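Sample sale, Stokton, quick one before I forget

28 June 2025

Right, typing this with sore feet so excuse the mess. Went to the Pluker sample sale this morning with Ermelinda Henriques. Doors at nine, we got there at half past eight and the queue was already past the bakery. Over 100 people easy. Didn't move for ages, then all at once.

Inside: coats on the left, knitwear at the back, shoes in a heap by the tills. No changing rooms. Wear leggings and a vest if you go, you'll be trying things on in the aisle with everyone else. Ermelinda had a skirt on over her jeans before I'd even put my bag down.

I came away with two jumpers (navy, and a sort of mustard I'm not sure about yet) and a linen shirt that needs a button. Wanted the long green coat. Only had it in a 16 and I looked like a tent. Put it back, went back for it, put it back agian.
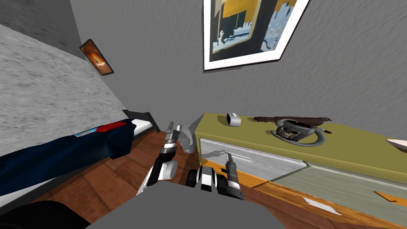

Prices were fine, better than February. Jumpers were half what Tretness wants for the same sort of thing, and the wool is thicker. Shirts less of a bargain. Check the seams, I found three with the hem coming down and the staff wouldn't knock anything off for it. Cards only as well, which wasnt on the flyer. Woman in front of me had to leave her whole pile.

Bumped into Liam Breathnach on the way out with a Patrício bag, so that sale must be on too?? He said the boots had mostly gone in the small sizes but plenty of belts. Might try tomorrow if the bus behaves.

Pluker is on for another two days, same hours. They said more coats coming out after lunch but I didn't stay to see. If anyone spots the green one in a 12, message me. Will pay you back, promise.

Need to go and find a mustard-coloured thread now.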